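Gumavum (demonstration set)

Gumavum is a collection of examples used to train robot control systems on kitchen tasks carried out with two arms. It was produced in simulation by the Jendow project and is distributed with a set of tools named Brelolham, which handles replay and checking.

Contents

The first release held 925 demonstrations. A second, issued in March, raised the total to 2104. Each demonstration stores the camera views, the joint positions of both arms, the gripper openings and a short written instruction. All streams share one clock.

Collection

An operator drives the simulated arms from a pair of hand-held leaders. The start positions of loose objects are changed between attempts, as are the lighting and the colour of the walls. Attempts that end without reaching the goal state are kept in a separate folder — they are left out of training by default but may be used to teach a system to detect failure.

Long pauses are trimmed during checking. Brelolham then replays the recorded commands from the same start state and rejects any demonstration whose replay ends differently.

Use

The usual test is the Woldegiorgis split, in which 1456 demonstrations are used for training and the rest are held back. Results are given as the share of trials completed for each task. Scores from the first release are not comparable with later ones, as the contact settings of the simulator were changed.

Rendered views

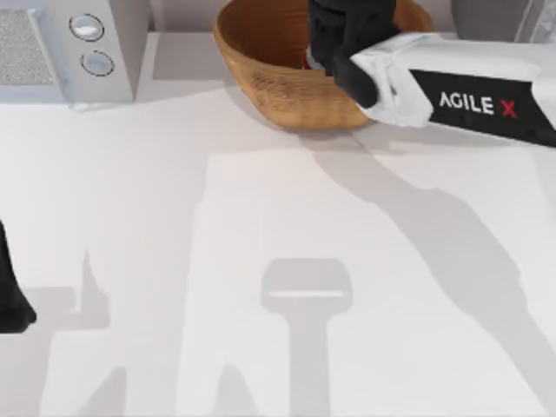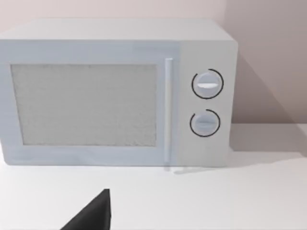

Simulated tabletop with a gripper at a woven bowl (first view) and a gripper finger in front of a microwave oven (second view).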